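I've always been a bit hopeless at keeping a white worktop nice. Mine has that grey marble pattern, lovely to look at, but it shows every speck! What works for me is clearing everything off first (forks, bowls, the lot) and only then getting the cloth out.
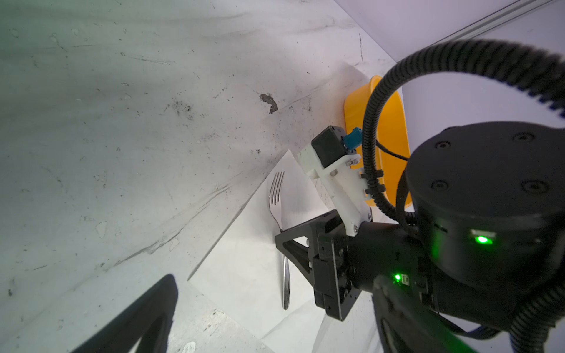

For stubborn marks I mix a spoonful of bicarb with 400 ml of warm water, lay a soaked cloth over the spot and leave it while I have a cup of tea. Don't scrub. I did that once with a scouring pad and I'm still cross with myself.

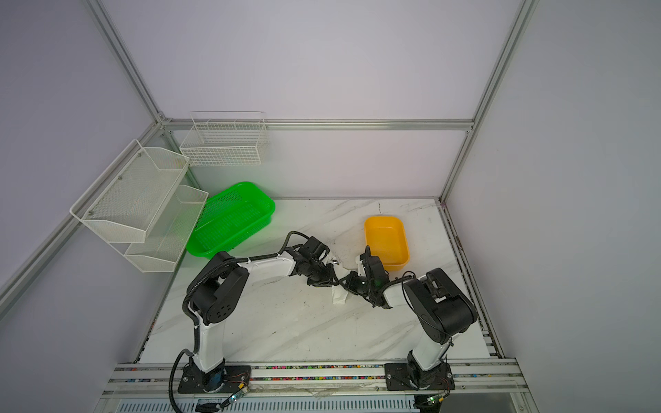
Baskets up on the wall are my other big favourite – all the little bits go in there and you've got the space back. My neighbour Jenő Hegedűs swears by hanging his tea towels up the minute he's finished, and I've started doing the same. Wash them hot every few days and skip the fabric softener, it stops them soaking anything up.

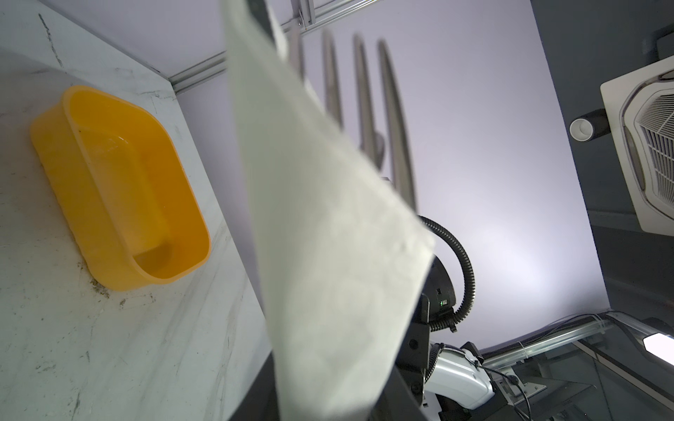

White towel and the yellow basin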